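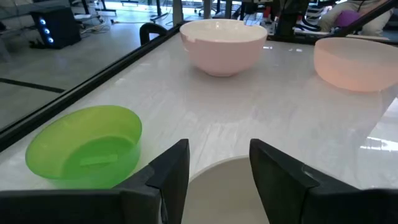
Usum (pinza robótica)

Usum es una pinza eléctrica de dos dedos paralelos para brazos robóticos de sobremesa, desarrollada y comercializada por la firma Zovance. Se ofrece como kit, con cámara de muñeca, controlador y un paquete de programas para la manipulación de objetos domésticos ligeros, en particular vajilla. Se distribuye sobre todo entre laboratorios universitarios, centros de formación profesional y pequeños integradores.

El nombre designa tanto la pinza como el conjunto completo. En la documentación del fabricante, la pinza sola figura como «Usum básica» y el conjunto como «kit Usum».

Historia

El diseño parte de un prototipo de Salvador Godinho, ingeniero mecánico, concebido para recoger recipientes de paredes finas sin recurrir a ventosas. El prototipo empleaba un solo motor y una transmisión por husillo que movía ambos dedos de manera simétrica, solución que se mantuvo en el producto comercial. Geetha Venkataraman se incorporó después como responsable del software de percepción y redactó la primera versión del módulo de detección de bordes.

La versión 1 se puso a la venta el 15/11/2021. La versión 2, todavía en catálogo, sustituyó el conector lateral por uno axial y trasladó la cámara a una posición más próxima al eje de la muñeca. Los soportes de cámara de ambas versiones no son intercambiables.

Características

Los dedos son placas oscuras y angulosas que se estrechan hacia una punta roma, dispuestas en espejo. La forma de la punta responde a la tarea principal del kit: uno de los dedos entra en el recipiente y el otro queda por fuera, de modo que la pared se sujeta entre ambos. Para piezas macizas se suministra un segundo juego de dedos, más ancho y con superficie estriada.

La carcasa aloja el motor, el codificador y la electrónica de potencia. El control admite tres modos: posición, velocidad y fuerza limitada. En el último, la pinza cierra hasta alcanzar la consigna y conserva la posición mientras no reciba una nueva orden.

Datos declarados por el fabricante:

Tipo: eléctrica, dos dedos paralelos, accionamiento único
Apertura máxima: 154 mm
Frecuencia de la cámara: 30 imágenes por segundo
Tensión de alimentación: 24 V en corriente continua
Intervalo de mantenimiento: 4000 ciclos
Fijación: brida atornillada, con adaptador opcional

El intervalo de mantenimiento se refiere al engrase del husillo. El controlador lleva la cuenta de los ciclos y emite un aviso, pero no bloquea el funcionamiento si la operación se aplaza.

Cámara de muñeca

La cámara va montada junto a la pinza y se mueve con ella. Su encuadre incluye los dos dedos en la parte inferior, lo que permite al programa comprobar la alineación con el objeto sin una cámara externa. Cuando el recipiente queda centrado en el hueco entre los dedos, solo son visibles el borde curvo y una porción del interior; el resto queda fuera del campo o tapado por la propia pinza. El módulo de detección trabaja por este motivo con arcos parciales y no exige el contorno completo.

La cercanía de la cámara al objeto tiene una contrapartida. Durante la aproximación final los recipientes vecinos salen del encuadre o aparecen recortados, y el sistema depende de las posiciones registradas en la pasada de reconocimiento. Si una pieza se desplaza entre la pasada y el agarre, la posición almacenada deja de ser válida.

Software

El paquete incluye un controlador de bajo nivel, una biblioteca de agarres y una interfaz gráfica para definir secuencias. La biblioteca distingue entre agarre por borde, agarre exterior y empuje. El agarre por borde es el predeterminado para cuencos.

Vivek Nigam mantiene la adaptación para Hivow, un entorno de programación por bloques utilizado en centros de enseñanza. Esta adaptación expone solo los modos de posición y fuerza limitada, y fija un tope de velocidad que el alumno no puede modificar. La actualización se descarga por separado – no forma parte del instalador general.

Aplicaciones

El uso más extendido es la clasificación y el apilado de cuencos sobre una mesa. La configuración de ensayo recomendada combina piezas opacas y translúcidas de distinto color. En un montaje representativo se reúnen sobre un tablero blanco brillante, con vetas grises tenues, un cuenco blanco, otro de plástico translúcido verde lima, uno rosa pálido de aspecto cerámico y uno translúcido de tono salmón anaranjado.

La combinación plantea varias dificultades conocidas. El borde de un cuenco blanco contrasta poco con un tablero también blanco, y el detector puede situarlo con error si la iluminación es uniforme. Los materiales translúcidos dejan pasar la luz y alteran el color aparente del interior. Las superficies brillantes devuelven reflejos de los objetos apoyados, que en las primeras versiones del programa se interpretaban a veces como un segundo contorno. La versión 2 incorpora un filtro de reflejos, desactivado de fábrica.

Las irregularidades del borde, como muescas o desconchados, no impiden el agarre, aunque el manual aconseja elegir un punto de contacto alejado de ellas.

Recepción

Dymphna Mac Carthaigh publicó en el boletín técnico Bakhtiari una reseña comparativa de pinzas para docencia. Valoró de forma favorable la simetría del cierre y la claridad de los mensajes de error, y criticó la longitud del cable de la cámara, que obliga a rehacer el guiado cuando la muñeca gira más de una vuelta. Consideró además insuficiente la documentación del modo de fuerza limitada, que carecía de una tabla de consignas por material.

Nicanor Zapata, autor de una guía de montaje para talleres de formación profesional, señala que la calibración de la cámara debe repetirse tras cada cambio de dedos, extremo que el manual de la versión 1 no mencionaba. Zovance añadió la indicación en una revisión posterior.

Comercialización

El kit se vende con licencia de uso del software sin límite de tiempo. El mantenimiento se contrata aparte e incluye el engrase, la revisión del codificador y la sustitución de los dedos por desgaste. La pinza básica puede adquirirse sin cámara, en cuyo caso la biblioteca de agarres funciona únicamente con posiciones introducidas a mano.

Véase también

Pinza paralela
Visión artificial
Calibración mano-ojo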